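Flandolow teleoperation station, checks before a teaching session
Oct 5, 2020

1. Emergency stop pressed and released, both arms. OK.
2. Speed limit in hand-guiding mode set to 40 per cent. OK.
3. Arm cabling clear of the joints through full travel. OK, but recheck at the lunch break.
4. Gripper pads clean, no loose edges. OK.
5. Floor cables and power strip clear of where the operator stands. Comment: cables on the carpet behind the table are still tangled. Tie up before the next inspection.
6. Garment flat enough for both grippers to reach it. Comment: wrinkles are allowed, the task is meant to include them.
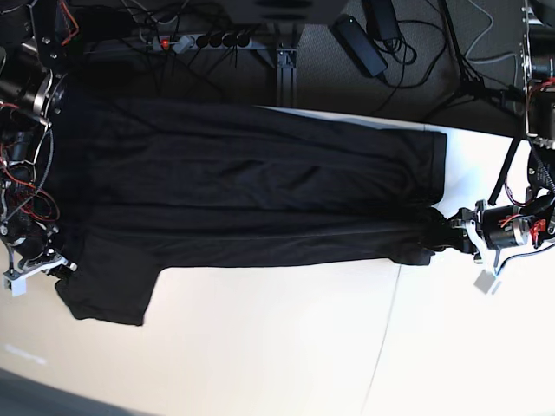

Ah-rin Yeon asked that item 2 be checked again after every operator change, as the limit went back to its default twice during the Gana shirt task and the leader arms felt much quicker than expected. Agreed and added to the sheet.

7. Recording stopped before anyone reaches over the table. OK.
8. Demonstration 278 replayed at low speed, one person at the stop button. Not done, carry over.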